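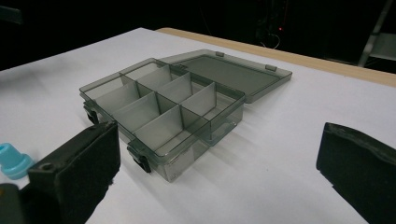 I think a box with small compartments is worth more than a big drawer. In a drawer everything is equal, and I lose 30 minutes to find one screw. With dividers I must decide where each thing lives - and this decision is the real tidying. 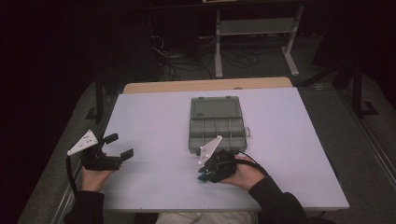
My sister-in-law disagrees. She says that such boxes only make us keep buttons we will never sew. Perhaps she is right about the buttons. But I would still leave one compartment larger than the others, for the things which have no name yet. Mine has been full since April.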